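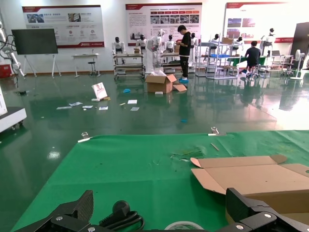

Maya Aoun wrote in under my last post to say I was moving too fast, and that anyone who sells a house in March and expects to be settled by summer has not moved in a long time. She also asked whether I had measured the stairs.

I had not measured the stairs. I have now. They are narrow at the turn, and the big bookcase will not go up them. It went to my brother on Saturday, along with most of what was on it.

So, an update for those who asked. The house in Cidley is sold and the papers are signed. The new place is a second-floor apartment in Kodilwood with two bedrooms and a kitchen you can stand in the middle of and touch both counters. The movers quoted me 2980 dollars for the whole job, packing included. Without packing it came down by 400. I took the lower price and have been packing in the evenings after work.

Packing your own things takes longer than you plan for. I gave myself two weeks and I'm going to need three. The kitchen alone took four evenings. Plates I wrapped in newspaper until the newspaper ran out, then in dish towels, then in T-shirts. My mother always packed plates on edge, like records, and never flat. I did it her way. I'll find out at the other end.

Books go in small boxes. I knew this and still filled one large box with cookbooks, and had to unpack it because I couldn't get it off the floor.

The slow part is paper. I had a four-drawer filing cabinet, and the bottom two drawers hadn't been opened in years. There were car repair bills for a car I sold before I met my husband. There was a warranty for a dishwasher. There were all of my son's report cards, which I kept, and a folder of letters from my aunt, which I also kept and then lost an evening to. She wrote about the weather and what she paid for things. In one of them she complains for a full page about a neighbor's fence and then asks if I am eating.

I rented a storage unit at Ibrahim for the things I can't decide on. Several people have told me this is a mistake, and that a storage unit is just a way of paying rent on a decision. They may be right. I've paid through the end of the summer and I'll look at it again then. It has the dining table in it, the good chairs, the Christmas boxes and my husband's tools. The tools I could probably sell. I am not ready to, and I don't need the money this month.

Selling the rest has been mixed. The piano went for 1000 to a family with two girls, and the father brought three friends and a proper dolly. The dining hutch, which I thought was the best thing I owned, got no calls at all. I dropped the price twice and then gave it to the church. People don't want hutches now.

Maya also asked about changing addresses, so here is how I'm doing it. I keep a sheet of paper on the fridge and write down every piece of mail that comes in with my name on it. When I've called or written to the sender I cross it off. The bank took one phone call. The dentist took one. The magazine took three calls and still sent the May issue to the wrong apartment number. The electric company wanted a copy of the lease, so scan yours before you pack the scanner.

I'm keeping the bed, the small couch, the kitchen table, one bookcase, the lamps and the rug from the hall. The rug will have to go in the living room, and I think it will be a little short.

The truck comes a week from Friday at eight. The phone line here goes off the same day, so if you write and don't hear back, try again the week after. I still have the hall closet to do, and the garden hose, which the buyers say they want left on the hook.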